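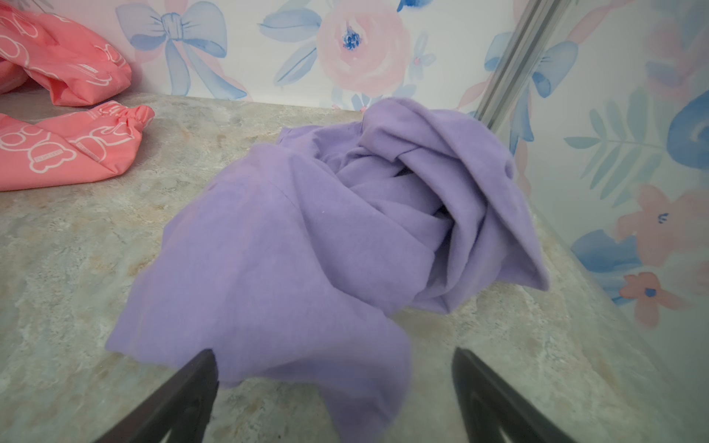 4.2 Comparison of gripper fingers on soft household fabrics

The second series of trials examined how the shape of the fingertip affects the picking of cloths and small garments from a flat, hard surface. Two sets of fingers were fitted in turn to the same parallel gripper: the flat, rubber-faced pads used in Section 4.1, and the tapered fingers supplied by Trernix. The arm, the wrist camera and the Clindelard controller were left unchanged between the sets, and the closing force was held at the value given in Table 2.

Trials were carried out in the domestic test room at Troletow. Each item was dropped by hand from a fixed height and left as it fell. The arm then moved to a viewing position above the item, took a single colour image and chose a grasp point using the method of Section 3. Fig. 4 shows the view from the wrist camera with the tapered fingers fitted and a purple cloth lying bunched on the countertop. Both fingertips remain in view at the bottom of the image, so that the planned grasp point and the position of the fingers can be checked against each other without a second camera.

Fig. 4. Wrist camera view with the tapered fingers, one on each side of the cloth.

A total of 422 grasps were attempted, divided equally between the two sets of fingers. A grasp was counted as successful if the item was lifted clear of the surface and held for 4 seconds. Grasps in which a second item was lifted together with the first were recorded separately and are not included in the success rate.

The tapered fingers performed better on items that had fallen in a heap. Raised folds offered a clear edge on either side, and the narrow tips could enter a fold without pushing it flat. The flat pads tended to press the upper layer down before closing, and the cloth then slipped out as the arm rose. On items lying almost flat the order was reversed — the pads drew the fabric together over a wider area, whereas the tapered tips often closed on nothing.

Two further effects should be noted. First, the grasp planner was sensitive to reflections. Where a glossy or transparent surface stood near the item, the planner placed 19 grasp points on a reflected area instead of on the fabric. These attempts were stopped by the operator and repeated after the search area had been reduced. Secondly, patterned backgrounds lengthened the planning time but had no clear effect on the choice of grasp point.

The fingers were also compared for wear. The rubber facing of the pads had to be replaced once during the series, while the tapered fingers showed only light marking at the tips. The wear measurements follow the procedure described by Awwad and are reported in Section 4.3.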